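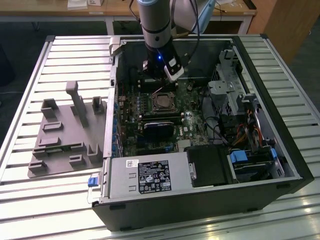
The disassembly cell at the Wimham depot has one arm, one gripper and one wrist camera, and it is looked after by a single technician, who has had the job for three years and asked to be identified only by that title. The cell belongs to Gridus, which takes in retired office computers and strips them for reusable parts. We talked next to the bench on a Saturday, with the arm in hold.

Most of the work, the technician said, is reference work. "The arm repeats very well. It goes back to where it was told. The question is always whether where it was told is still where the part is."

The bench top is slatted aluminum, and fixtures are located against the slats. Every tower is laid on its side with the panel off, board facing up. The technician sets the first case of a batch by hand, jogs the gripper to a point over the processor socket and stops there to compare the camera view with a stored one. If the two agree, the batch can run. If they don't, the offset is corrected before anything is touched.

"I use the socket because it's square and it has a metal frame. You get four good edges. People used to set up off the case wall, and the case wall is sheet metal. It gets bent in a truck."

The camera is mounted on the side of the gripper, so its view is offset from the fingers. That offset is measured again after every collision, every gripper swap and every 200 cases, whichever comes first. The procedure takes 25 minutes if the lens is clean. The technician cleans it first regardless.

"Dust is the main thing. These machines sat under desks. You open one, and what was in the heatsink is now in the air. A dirty lens doesn't fail, it just finds the edge a little to the left of where the edge is."

The log for the current gripper stood at 1,028 cases on the morning of our visit. Of those, 63 had been stopped for operator attention. I asked what the stops had in common.

"Cables, mostly. A drive cable or a front panel lead lies across the board, and the planned path goes through it. The path doesn't know about cables. I move the cable and resume. I don't count that as a fault in the arm, but it goes in the log, because it's my time."

The arm's own cable gets more attention than any of the ones inside the cases. It leaves the top of the arm and hangs in a loop, and the size of the loop matters. Too short, and it pulls at the connector when the wrist turns. Too long, and it can drop into an open case. The technician checks it at the start of each shift by running the wrist to both ends of its travel at low speed and watching the connector.

"I replaced that cable in January. The jacket looked fine. The camera would drop out for a second at one wrist angle and come back. It took me two days to find, and most of that was blaming the software."

Printed fixtures are treated as consumables. The plates come from Fitzgerald, a small shop across the road, with posts, holders and slotted blocks standing up from the base. The technician keeps a spare of each and checks the slots with a gauge block.

"They wear at the mouth of the slot. Once the part can rock, the plate is scrap. I don't glue them or shim them. Print another."

Gripper service follows a sheet written by Skallach, the integrator that built the cell, with notes added in pencil. The fingers come off, the pads are inspected, and the screws go back in with a torque driver. On the sheet, the indicator light is described as a power check and nothing more. The technician agreed with that. "It tells you there's voltage. It doesn't tell you the fingers are where the controller thinks they are. Close them on a gauge and read the number."

Would a second arm help? The technician did not think so - the slow part is loading and squaring the cases, and a second arm would need its own reference, its own plates and its own sheet. A better clamp for the low-profile chassis was higher on the list. A drawing for one had been sent across the road, and the first print was due back the following week.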